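收件：平等事务讨论列表
主题：Re: Re: 招聘短名单的性别比例到底怎么定

赶着开会，先回几句，格式乱请见谅。

上一封原文贴在下面，免得大家翻：

> 各位好，
> 看了Brernholm那边的新办法，短名单里男女差距超过一人就要退回重做。我觉得方向是对的，但是退回之后谁来重做、用什么标准，文件里一个字都没有。
> 我们组去年就退过一次，结果是把原来排第七的人提上来凑数，面试二十分钟就结束了，人家自己也看得出来。这种事做多了，对被叫来的人是伤害。
> 另外有人在会上说“反对这个办法的就是反对平等”，我不同意这样讲话。我支持平等，我也反对这个办法。
> 想听听别的组怎么想。特别是技术岗，投简历的人里本来就差得多，短名单再怎么拉平也是后面一截的事。
> 还有一件，申诉渠道写的是“由主管部门受理”，哪个主管部门？

好，说我的。

第一，数字。很多人在传“技术岗女性申请人只有一成”，不知道哪来的。我手上的表是这样：上一轮总共收到597份申请，其中填了性别一栏的353份，剩下的没填。没填的那些怎么算，现在的算法是直接扔掉不算。这就很有问题！你拿一个四成人没填的表去定比例，定出来的东西谁信。我问过Flurkis的系统能不能改成选填加说明，回复是“已记录”，之后就没了下文。

第二，退回重做。同意上面那位，凑数最伤人。我参加过的一次面试，候选人进门第一句就问“我是不是你们需要的那个女的”。我当时不知道怎么接，到现在也不知道。这不是她的问题，是我们把事情办成这样的。要拉平，应该去拉前面那一段：广告发在哪，岗位说明怎么写，内推占多少。内推这块没人愿意碰，上一轮进短名单的64个人里有13个是内推来的，这13个的简历没有走盲审。要谈公平先谈这个吧。

第三，讲话方式。会上那句话我也听见了。我的意见是，主持人当时就该拦下来。不是说不能批评，是不能给人扣了帽子就往下走。反过来也一样，那天后面有人说“女同事升得快是因为政策”，也没人拦。两句话一样烂，都该记进会议纪要，结果纪要里两句都没有，只写了“与会者充分交换意见”。 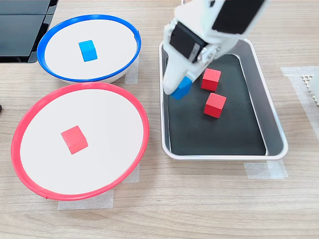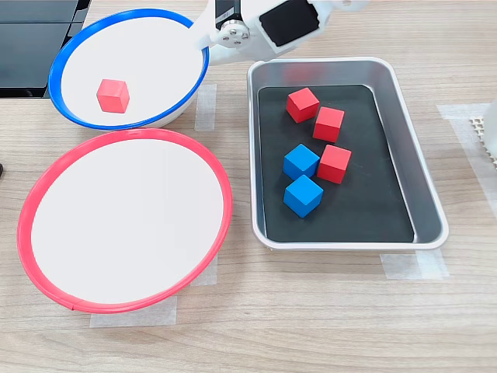
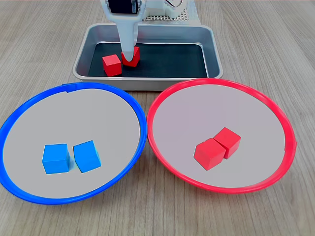 Sharifi 技术部 平等与申诉工作组

接着说申诉。“由主管部门受理”这句我去问了，三个部门给了三个答案。人事说是合规，合规说是工会联络处，工会联络处说他们只接劳动合同的事，性别歧视的投诉要回人事。转一圈回到原点。一个被刷下来的人，情绪本来就不好，你让她打三个电话，她多半打到第二个就算了。然后年底报告里写“本年度未收到相关申诉”，看着还挺漂亮。

我的建议，写得糙，大家改：

申诉只设一个入口，一个信箱，收到两个工作日内必须有人回，哪怕只回“收到了”。

受理的人不能是当轮面试小组的成员，也不能是小组成员的直属上级。现在的文件对这点没有规定，我们组就出现过自己审自己的情况。

结果要书面给本人。可以短，但是要写理由。“经研究不予支持”不算理由。

每半年公开一次数字，收了几件，怎么结的。不用写细节，保护当事人。

短名单比例这条，我建议先停，别急着全面铺开。先把盲审做到内推上，做两轮再看。如果两轮之后还是差得离谱，那再来谈比例，到时候我投赞成也说不定。

有人会说这是拖。我理解，因为以前确实拖过，育儿假返岗那个事就拖了三年，最后是走了两个人才有人理的。所以要写死时间：盲审从九月开始，第二轮结束后一个月内开会，开会的材料提前一周发到这个列表上，不要再出现会前十分钟才发附件的情况，上次那个附件我到散会都没打开。

再补一点关于男同事的。有两位私下跟我讲，现在不敢在评审会上对女候选人提负面意见，怕被人说。我觉得这也是个真问题，不敢提意见的评审会等于没开，对女候选人也没好处，她们想知道自己哪里不够，没人肯说。解决办法还是老办法，打分先写下来再讨论，写了什么就是什么。Zuva那套评分表可以直接拿来用，就是第四页“团队契合度”那一栏得删，那一栏什么都能往里装，我见过填“笑得少”的。

育儿假的统计口径另外开一个帖子吧，跟这个混在一起说不清楚。谁有旧的口径说明请发一份，我这边的版本缺了最后两页。

哦对，上次有人问能不能匿名在列表里发言。可以的，发给列表管理地址，标题里写“代发”，管理员会去掉署名再转出来。不过转发大概要等到下午四点以后，不是实时的，急事别走这个。

先这样，开会去了。有不同意见请直接回在列表里，不要单独发我，单独发的我会忘记回，已经忘了好几封了，抱歉。

另：上面的597那个表，要的人跟我说一声，我去掉姓名再发，原表不能外传的。

--
退订请发空邮件至列表管理地址，标题写“退订”即可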